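Intro to Soil Science, handout 2: why lawns go hungry

Okay, so last time we squeezed mud in our fists and I promised you'd get to nitrogen. Grass loves the stuff! A lawn of 2,000 square feet can get through a bag of feed quicker than you'd think, and clippings left where they fall give a good part of it back.

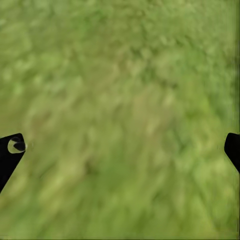
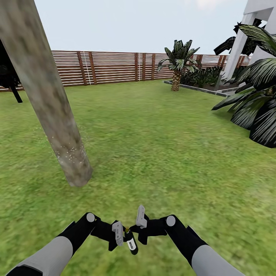 Now, pH. My Saltville samples came in just over 6, and I was thrilled (I'd guessed way lower). Please don't lime anything until you've tested it. Bring a cup of dirt from home, dug from a few spots and mixed, and read the Walczak chapter before lab.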